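5.3 Setting the pick region for a bin

The pick region tells Joly Planner which part of the camera view may be searched for grasps. Set it again whenever the bin or the camera has been moved.
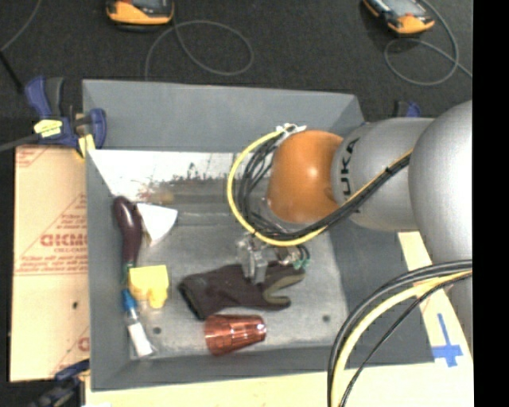 Before you start, put the controller in manual mode and check that the Durkura camera service shows READY.

1. Open Cell > Regions and select New from view.
2. Mark the four inner corners of the bin floor. Do not use the rim – sloping walls make the rim larger than the floor.
3. Set Wall margin to 26 mm. Grasp points closer to a wall than this are dropped.
4. Set Approach height to 200 mm above the floor.
5. Under Arm mask, tick Include cables. The mask must cover the cable loop at the wrist as well as the links.
6. Press Capture floor with the bin empty, then load the mixed items.
7. Run Test plan. The planner tries 50 candidates and lists those it rejects, with a code for each.

Note: Shiny floors and clear items can leave holes in the depth map. If code D2 appears, raise Fill passes to 2 and repeat step 7.

Caution: Test plan does not move the arm, but Run once does. Keep clear of the cell before you press it.

Regions saved in Madesville format must be converted before use; see section 5.6.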